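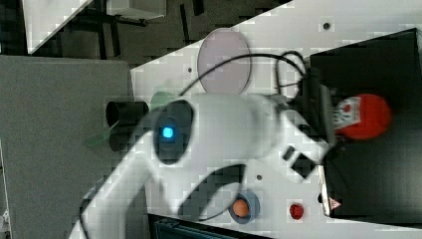 渡船上的猫

我到普拉尔特霍尔姆（Plaltholm）的那年一月，海面结了薄冰，渡船每天只开一次。房东太太把钥匙给我的时候，用手指了指楼梯下面的一个纸箱，说：“它也住在这里。它付的房租比你少。”

纸箱里是一只灰色的老猫，左边的耳朵缺了一小块。我那时候会说的当地话不多，所以我对它说的第一句话是“早上好”，虽然已经是傍晚了。它看了我一眼，把头又放回爪子上。

房东太太说它十四岁。后来楼上的邻居告诉我，她三年前也是这样说的。

我在特雷迪克（Tredik）仓库上夜班，工作是给箱子贴标签。早上六点下班，走过码头，走过那家还没有开门的面包店，回到家差不多六点半。最初的几个星期，这条路上没有谁跟我说话。这不是抱怨，那个时间大家都在睡觉。只有猫醒着。它坐在楼梯的第二级，听见我的脚步就站起来，然后走到我的门口，好像是它送我回家，不是它在等我。

我不给它吃东西，因为房东太太说它有病，只可以吃医生给的那一种。袋子上写着乌纳里（Unari），下面是很小的字。我用词典把这些字一个一个查出来，“肾”“磷”“老年”，这样我学会的词语，大部分都是关于一只猫的身体。有一次在仓库，同事问我累不累，我想了很久，回答他说我的肾很好。他笑得坐在了箱子上。从那天起他每天给我留一杯咖啡。

二月底，房东太太去大陆看她的妹妹，说好四天回来。她给我写了一张纸：早上半杯，晚上半杯，药片压碎，水每天换，不要让它上渡船。

我以为最后一句我看错了，就去问楼上的邻居。他说没有错，这只猫喜欢坐船。从前房东先生在渡船上卖票，猫每天跟着他过去，再跟着他回来，睡在放救生衣的柜子上面。船上的人给它做过一张票，盖了章，号码是3473，现在还贴在房东太太的冰箱上。房东先生去世以后，猫还是自己去过几次。每一次都是别人抱回来的。

“它在那边找什么吗？”我问。

“不找什么。它坐在那里，到了对岸也不下去。”邻居说，“它就是要坐船。”

第三天早上，它不在楼梯上。

我先看了纸箱，又看了院子和煤房，然后我跑到码头。雪下得很斜，我的鞋里进了水。渡船已经把绳子解开了，一个穿橙色衣服的水手正在收跳板。我喊了一句话，到今天我也不知道我喊的是什么，大概语法全错了，但是他停下来，把跳板又放了回去。

猫在柜子上面。它的身上有一点雪，眼睛半闭着。它看见我，没有动。我伸手去抱它，它发出一种很低的声音，不凶，像一位老人在剧院里请别人不要挡住他。我就把手收回来了。

船开了。过海要四十分钟。我没有买票，水手也没有问我。我坐在柜子旁边的长凳上，穿着仓库的工作服，口袋里还有一卷没有贴完的标签。窗户外面全是白的，分不出哪里是冰，哪里是天。发动机的声音从脚底上来，一直到牙齿。过了一会儿，猫从柜子上慢慢地下来，先是前脚，停一停，再是后脚，它走过来坐在我的腿上。它很轻。我没有想到它这么轻。

我开始跟它说话，用我自己的语言。到这个岛以后，我还没有大声地说过它。我说了我母亲家的院子，说了井，说了一只黄色的母猫，它每年春天都把小猫生在我父亲的帽子里，父亲每年都很生气，每年都再买一顶新的。我说得很快，也许因为很久没有说，词语自己跑出来。猫把下巴放在我的手腕上。

对面坐着一位老妇人，膝盖上放着一盒霍赛因扎德（Hosseinzadeh）点心铺的杏仁饼。她听了一路，下船以前她打开盒子，给了我两块。她说：“你的猫很有耐心。”

我想告诉她这不是我的猫，可是“属于”这个动词很难变化，所以我只说了谢谢。

我们没有下船。我们又坐了四十分钟回来。水手拿来一个小碟子，里面是水，猫喝了三口。

第四天房东太太回来了。我把全部的事情告诉她，包括跳板，因为我想，她反正会从别人那里听见。她没有生气。她摘下手套，看了看纸箱，又看了看那张她写给我的纸，然后拿起铅笔，把最后一句划掉，在旁边写了几个字，贴在冰箱上，就在那张旧船票的下面。

她写的是：星期天，如果没有风，穿暖和一点。

字的后面没有写是给谁的。到了星期天没有风，我和猫都坐在楼梯的第二级，等她找她的围巾。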